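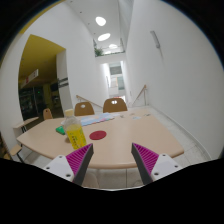

A bottle of yellow liquid on a table, with a round red coaster beside it

A coaster, also called a drink mat, is a small flat piece of material placed under a glass, cup or bottle to protect the surface of a table. Coasters are made from pulpboard, cork, wood, stone, felt, silicone and other materials. Most are round or square.

History

Early coasters were shallow trays used to pass decanters along a dining table after the cloth had been removed. Card mats came into use in the nineteenth century, when printers began stamping them from thick pulpboard for taverns. Breweries later used them for advertising.

Materials and use

Pulpboard absorbs moisture and is cheap enough to throw away after use. Cork absorbs less but insulates well against heat. Silicone and glazed ceramic do not absorb water, and many coasters of this kind have a raised rim to hold it. Felt is often backed with rubber to keep it from sliding.

On varnished or waxed wood, trapped moisture can leave a pale ring. Hot cups can leave a similar mark.
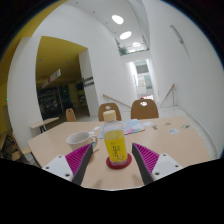 Plastic bottle standing on a round red coaster

Collecting

Printed mats are collected in many countries, usually by brewery or region. The town of Urnidari has a small museum with 2000 mats on display and a further 600 in storage. Its oldest pieces come from the Lirkeo brewery, which issued a set of 5 designs showing local bridges. Collectors generally prefer unused mats, and stains or writing lower the value.

Categories: Tableware | Drinkware accessories | Collecting

Related articles
Placemat
Trivet
Doily
Decanter
Lirkeo brewery
Pulpboard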